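Stikine Boot Tray, Long

Home > Entryway > Trays and Mats > Stikine Boot Tray, Long

In stock. Ships from our Tetolberg workshop within 4 working days.

A tray is a flat thing with an edge. We have spent more of our adult lives on the edge than we care to admit. The Stikine is the long version of our original boot tray, made for people who live with other people and therefore with other people's boots.

The base is one piece of powder-coated steel, folded up at the sides and welded at the corners, so there is no seam for February to leak out of. The rim is high enough to hold a serious amount of slush and low enough that you can step over it while carrying groceries, a toddler, or a grudge. A loose ribbed mat drops into the bottom and keeps soles up out of the puddle. Lift it out when it gets disgusting. It will get disgusting.
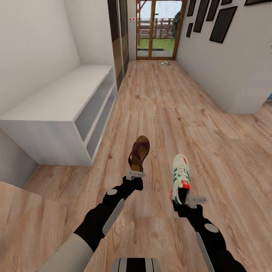
Brown sandal, green-striped sneaker, white cabinet on the left.

Sumathi Namboodiri drew the first Stikine after a winter of putting her wool socks down in the same cold spot every morning. She tried towels, then a baking sheet, then a bigger baking sheet. The bigger baking sheet is still in her kitchen and we have agreed not to eat cookies at her house.

What you get

One tray, holds 4 pairs of adult boots side by side, or 3 if one of you is a firefighter
One ribbed mat, charcoal
Rubber feet, already stuck on
A small card about care, which you will lose

Weight: 19 pounds, mat included
Colors: Chacko Green, Soot, Plain White
Warranty: 2 years on the coating, longer on the welds if you ask nicely

Which size do I need?

Measure the wall, then measure the swing of the door. People skip the second part, and then they write to us. The Stikine should sit flat against the wall with the door able to open fully past it. If it won't, look at the Tendon, our narrow tray, which stores boots heel to toe like a very dull parade. You can put two Tendons end to end, but the join will bother you. 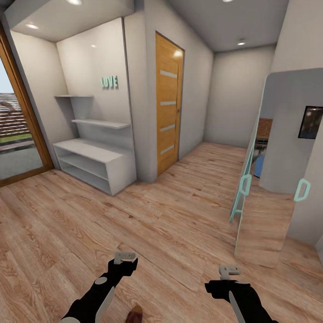 Rubber feet come as standard because bare steel on a finished floor makes a noise you feel in your teeth. Ours are soft, wide, and don't leave marks on any of the surfaces we tried, including the one in Geetha Kotian's rental, where there was a deposit at stake. Put the tray as close as you can to the door your household really uses, which may not be the one with the bell. With a tall glass door opening onto paving and a strip of lawn, you can expect both grit and grass clippings, and the light wood-grain laminate inside will show every bit of it. Wipe under the tray now and then. The feet lift it just enough for a cloth.

Care

Tip it out, hose it down, stand it on end. Dish soap is fine. Road salt will not hurt the coating, but leave a salty puddle in there until May and it will dry into a crust that takes some elbow grease. No steel wool, please. If you chip a corner, write to us for a touch-up pen in your color.

Returns

If it doesn't fit, send it back clean. We mean clean. We have opened more than 3 boxes that taught us to put that in writing.

Goes with: Tendon Narrow Tray, spare ribbed mat, Tetolberg wall hooks (set of 4)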